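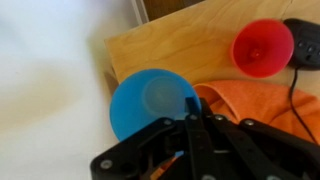

Blue bowl, orange towel, and the red cup lying on the light board.

March, Flernholm color notes, page 7

Start 9:40. Same corner as before, same desk. I want to finish the comparison of the plastic pieces before we send the list back to Brerklow. They asked again which blue and which red we would put together in the kitchen set, and until now our notes do not agree with each other. In my notes the blue is "a bit green". In Floarea's notes it is "clean blue". We looked at the same bowl, so I think we looked at it in different light.

The orange towel is a problem for the blue. When the two are close together I see the blue stronger than it is, and after some minutes I do not trust my eyes. Floarea Roman had the idea to write down the first word that comes, and then look at the wall before going to the next piece. I tried it for the whole morning. It is slow but the words are more steady now.

The red cup is easier from outside than from inside. With the mouth turned to me the inside looks darker red than the outside, and I had written two different reds in the table in February as if they were two cups. I corrected this. From now on we write "red, outside" and "red, inside" and keep them on one line.

The bottom of the blue bowl also needs its own word. The base inside is pale and lets some light through, so what is under it changes it. On the light board it goes to the yellow side. On white paper it is cooler. I will use white paper for the base and the light board for the outer wall, and say so in the table.

Meter readings at the desk surface:
10:05, blinds closed: 89 lux
10:20, blinds open fully, sun behind cloud: 694 lux
10:35, blinds open fully, sun came out: more than 2000 lux, the needle was at the end of this range and I did not change the range

The third reading is not usable for work. The table surface reflects too much and the red looks nearly orange. The first one is too dark for small differences, I was bending over the bowl with my nose in it. I would like something near the second reading, but it lasts only while the cloud stays.
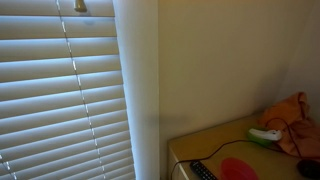 Can we leave the blinds closed all day and work only with the lamp?

We can for the reds, but the blues should be checked one time in daylight with the blinds open, and the time written beside the result.

Continued after coffee, 11:15.

I compared the lamp with the daylight. The lamp is the Zoline one with the long arm, warm setting. With the lamp and the blinds closed there are two lights at the same time, because daylight still passes between the slats. It is bluish, and the lamp is yellow. A white card on the desk has a bluish side and a yellowish side. Floarea did not believe it until she turned the card. So the word "closed" in our notes is not enough. We must write "closed, lamp off" or "closed, lamp on".

Wall color. The Marinescu paint was sold to us as a neutral cream. It is not neutral. It is a warm beige, and it gives its warmth to everything that stands near it, most of all to white things. I held the card against the wall and then one arm's length away and the difference was visible for both of us. For the kitchen pieces it is maybe not so bad, many kitchens have a wall like this. But for the report it should be said. I do not want to paint again this spring.

If we need a neutral background for one piece, there is the gray felt in the drawer under the balance. Please shake it outside first, it has lint, and the lint goes on the red plastic and stays there.

Table so far (my word / Floarea's word, gray felt, lamp off):
Blue bowl, outer wall: clean blue / clean blue
Blue bowl, base: milky / pale
Red cup, outside: tomato / red, warm
Red cup, inside: wine / dark red
Orange towel: carrot / orange

We agree on the blue now, so my "a bit green" from February is crossed out. For the red I prefer my word and she prefers hers. Brerklow will probably prefer a number, so this discussion is not important.
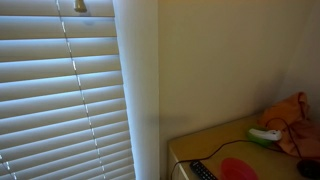

Window corner with the blinds and the light wooden desk.

13:50. The room is brighter on the window side and the far corner stays warm. I moved the felt to the middle of the desk to be equally far from both. It is a compromise. Reading there with blinds closed was not much different from the morning and I did not write it down, my mistake.

The towel I tried flat and then crumpled. Flat it is one orange. Crumpled it is lighter on the ridges and almost brown in the folds, so for the color word it must be flat. For the look of the whole set I like it better crumpled. I wrote both.

To do:
Ask Brerklow if the towel belongs to the set or only to their photos.
New battery for the meter.
Write the lamp position on tape on the desk edge.
Wash the bowl with soap only, the spray left a film last time.
Floarea repeats the red inside/outside alone, without looking at my column.

Stopped 14:30. The felt is back in the drawer.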